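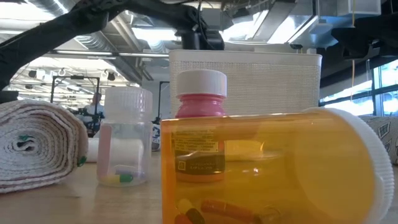

Photo: Flernen Learning Pages / Fellard workshop

How does a robot learn to move a bottle?

A robot arm does not know what a bottle is. It has motors, joints and a gripper, and each motor needs a number that tells it where to go. One way to get those numbers is to have a person do the job first, using the robot's own arm. This is called a demonstration.

There are two common ways to give one.

By hand. The person holds the arm and pushes it through the task. The motors go slack so the joints can turn freely. Sensors in the joints measure every angle.

By remote control. The person moves a controller, and the arm copies the motion. This is called teleoperation. "Tele" means "far," but the person may be sitting right next to the table.

In both cases a computer saves the joint angles many times each second. Cameras save pictures at the same moments. One complete try is called an episode. An episode at the Fellard workshop lasts 27 seconds, and one task there, named Sugiyama, has 3524 episodes.

Why so many? Objects are never in exactly the same place twice. A pill bottle can stand up or lie on its side. Clear and tinted plastic is hard for a camera, as light passes through it and also bounces off it. The computer needs to see many different cases - easy ones and hard ones.

After that comes training. The computer looks for a pattern that links each picture to the next motion. Then the arm tries the task with no person guiding it.

Word list
Gripper: the part of a robot that holds things.
Joint: a place where the arm bends or turns.
Episode: one recorded try, from start to finish.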